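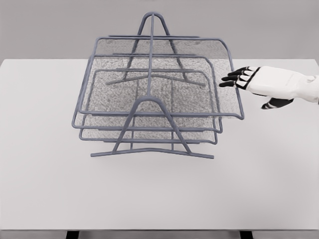

The three-tier mesh tray and the hand, from the simulation at the Linska open day.

Desk Trays, Drawers and Other Paper Problems: What I Learned From a Robot Hand

I went to the Linska open day in December because there was going to be soup. The soup ran out before noon. What was left was a room with a big screen, two rows of folding chairs and a demonstration called "Everyday Objects," in which a simulated robot hand dealt with the kind of stuff most of us shove to one side to make room for a coffee cup.

I write about tidying for a living, so I sat in the front row with my notebook like a keen student. I expected to be bored and came home with two pages of tips, most of them about wire mesh.

The woman running it was Siiri Vītola, who has a very calm way of talking about desk organizers. She explained that the hand has to decide where to approach a thing before it touches it, and that a stacked tray is a mean little test: lots of thin rods, lots of gaps, and mesh you can see straight through to more mesh. A mug is a mug. A tray is mostly air with opinions.

She said they had run the approach to the tray 4000 times. I have approached my own in-tray far fewer times than that, and it shows.

Clear the runway first

The first thing I noticed was all that bare white table in front of the organizer. Mine at home has a stapler, a dead plant and a bowl of keys standing guard, so every sheet of paper has to be flown in over the top. If you can't reach the bottom tray without moving something, the bottom tray is storage for things you have decided never to do.

Try it tonight. Take away everything between you and the trays, and leave it off for a week. Whatever you go looking for may come back, but it has to live on the other side. (The plant did not come back.)

Come in from the side

The hand on the screen came in from the right, palm down, fingers together, toward the rounded corner of the top tray. I have always lunged at mine from the front like a bear at a picnic table, and that is how the whole stack ends up scooting backward into the wall.

Put your organizer slightly off to the side of your writing hand and reach across to it. If you're left-handed, put it on the left. I moved mine over a forearm's length and the scooting stopped.

If yours still slides, stick a small felt or rubber dot under each end of the foot bar. Wipe the bar with rubbing alcohol first and let it dry. The dots from the hardware store cost me 95 cents a sheet and I have used the rest on picture frames, a cutting board and one very loud chair.

Give each tray one job

Someone at the back asked Siiri what the trays were for, and she said that in the simulation they weren't for anything, they were just trays. I have rarely felt so seen by a piece of software.

Three trays, three labels. Mine now say PAY, ANSWER and KEEP, top to bottom. There was a fourth category for a while, MISC, and it ate the other three. Write the labels on masking tape and fold it over the front rim, sticky side to sticky side. It peels off clean when you change your mind, and you will change your mind.

Keep the top tray the emptiest. Through open mesh, everything on the lower levels is half visible anyway, and a crammed top tray hides the lot. When I can't see daylight through PAY, it is time to sit down and pay.

Cleaning the mesh

Everything on that screen was spotless, for the excellent reason that simulated dust is extra work. Real mesh collects a gray felt made of lint and toast.

– Take the paper out. All of it.
– Go over the mesh with the brush attachment of the vacuum, top tray first, so the dirt falls onto what you haven't done yet.
– For what's left, use an old soft toothbrush and a drop of dish soap in warm water. Brush along the wires, then across.
– Dry it with a hair dryer on cool. Mesh holds water in the corners, and a damp tray will print a very nice grid on your tax return.

Don't use steel wool on painted wire. I did, on a tray I'd had since college, and it went rusty by spring.

A short word about buying a robot instead

Aivar Ramanauskas, sitting next to me, asked whether a hand like that could do his filing. Siiri said it was being taught to reach for things and that filing was a different conversation. Aivar wrote this down. He had come with a box of 2377 receipts he had been meaning to sort, counted by his daughter as a punishment, and I think he had hoped to leave it there.

What I told him over the last of the crackers works for receipts of any number. Do not sort by date. Sort into "need for taxes" and "do not need for taxes," and put the second pile in the recycling before you sit down again. He emailed in the evening to say he was down to 900 and had found a gift card.

Hands off, for a second

The bit I keep thinking about is the hover. On the screen, the fingertips were right beside the corner of the tray and not touching it, and Siiri left it like that while she talked. I've started doing the same with mail. I hold the envelope over the trays and don't let go until I can say out loud which one it belongs in. My husband finds this unsettling – he says it looks like I'm trying to bless the electric bill – but the KEEP tray has not overflowed since.

The next open day is in the spring. I'm told they're doing cutlery drawers, and I'm going early for the soup.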